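Open Day FAQ: Visiting the Gromora Robot Lab

Home | What we do | Open Day | Getting here | Contact

Hi, I'm Maysoun Darwish, and I run the Open Day here at Gromora. Every summer my inbox fills up with the same questions (good ones, mostly!), so I've put my replies on one page. If yours isn't here, write to me and I'll add it.

When is it?

Thursday, August 25, 2022. Doors open at 3 in the afternoon and we start nudging people toward the exit at 8. You don't have to stay for the whole thing, and plenty of people just drop in after work, see one demo, eat a cookie and go home.

Do I need a ticket?

Not for the building. You do need a free slot for the demo room, because it only holds 22 people at a time and it gets warm in there. Slots go up on the sign-up page a week ahead. If they're all gone, come anyway and ask at the front desk. People forget their slots all the time and we give them away five minutes after the start.

How long is a demo?

40 minutes, and that includes time for questions at the end. Heriberto Zepeda does most of the talking. He's been teaching arms to pick things up for longer than I've worked here, and he will happily keep going in the hallway if you let him.

What am I going to see?

Two parts. First we show you the simulator on the big screen, then we walk over to the real arm in the Montes room next door. I know some of you would like to skip straight to the real one, but please don't! The simulator is where we spend most of our working week, and it's a lot easier to follow what the arm is up to once you've seen it on screen.

The layout we load first is the one we call Kitchen Mix. It has plates, mugs, crates, a bowl, a banana and a few little bits and pieces, and the arm stands right there among them.
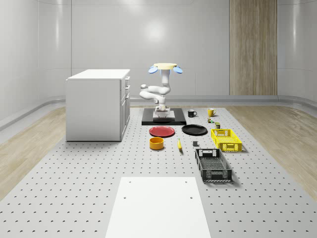 Kitchen Mix in the simulator, with the arm folded and its gripper pointing straight up.

Heriberto takes requests from the room, so have something in mind. "Put the banana in the bowl" is the one every kid shouts, and I'm fine with that. Asking for a mug is more interesting, if you want my opinion, since the arm has to decide what to do about the handle.

Why do you practice on a computer at all?

Mugs break. Also, I can run a simulated arm all night while I'm asleep, and I can put everything back where it was by pressing one key. Last spring we ran the same plate task 428 times before we let the real arm have a go, and it still dropped the first plate. So the simulator isn't perfect, and we'll talk about that too. Friction is the big headache. Plates on a screen slide a little differently from plates on a table.

Can I drive the arm myself?

In the simulator, yes! After each demo we open up the Burkel station, which is a desk with a screen and a joystick. You get a few minutes each. You can't hurt anything, so go wild. The real arm is hands off for visitors, sorry, and please stay behind the yellow tape even when it's standing still.

Is it okay for kids?

Very much so. Kids under 15 need a grown-up with them in the Montes room. Strollers are fine in the hall but there's no space for them in the demo room, so park them by the coat rack.

Is it loud?

The simulator part isn't, apart from Heriberto. The real arm makes a sort of whirring noise and there's a beep when it starts and stops. If you or your kid would like a quieter visit, the first slot of the day is usually the calmest and we can switch the beep off. Just tell me when you sign up.

Can I take pictures?

Sure, in the demo room and at the Burkel station. Please don't photograph the whiteboards.

Do I have to know anything about robots?

Nope. If you've ever tried to get a mug out of a full dishwasher, you know enough to follow along. And if you do know a lot, stick around after the last slot, when we get into the nerdier stuff like how the gripper plans a grasp.

Where do I park?

Use the Inditz lot across the street, which is free after 3. The small lot behind our building is for visitors who need step-free access, and the side door there has a ramp. Ring the bell and one of us will come down.

Will there be food?

Cookies, coffee, lemonade. Bring your own dinner if you're planning on staying late.

I can't make it. Will you do it again?

Same time next August, I hope. School groups can also book a weekday morning with us during the year, so drop me a line through the contact page and tell me how many of you there are.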